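Stikora Label Corpus, release 5
Maintainer: Yasuo Noguchi
Last updated: April 9, 2024

Contents
The corpus holds 1041 transcribed packing labels from the Unthorpe warehouse. Each record is one line of UTF-8 text in labels.tsv, tab-separated, no header row. Fields are record ID, sender, destination code, weight in grams, and the label text as typed. Empty fields are left empty; do not read them as zero.

Transcription
Labels were keyed by hand in Justum and checked by a second reader. Spelling errors on the original label are kept. Line breaks inside a label are written as a vertical bar. Some 14 records carry a destination code that is no longer in use, and these are marked OLD in the last field.

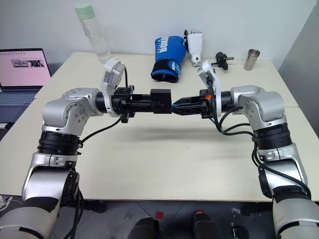 Can the record IDs be used as a sort key?
Only within one release. IDs are reassigned when duplicates are merged, so join on sender plus label text when comparing releases.

Known problems
Weights from the Sezer scale are rounded to the nearest 8 grams. Sender names with accents appear both with and without them, and no normalization has been applied. Two senders share the code UN-K.

Changes since release 4
Trailing spaces removed. Destination codes changed to upper case. The separate file of rejected records is no longer shipped.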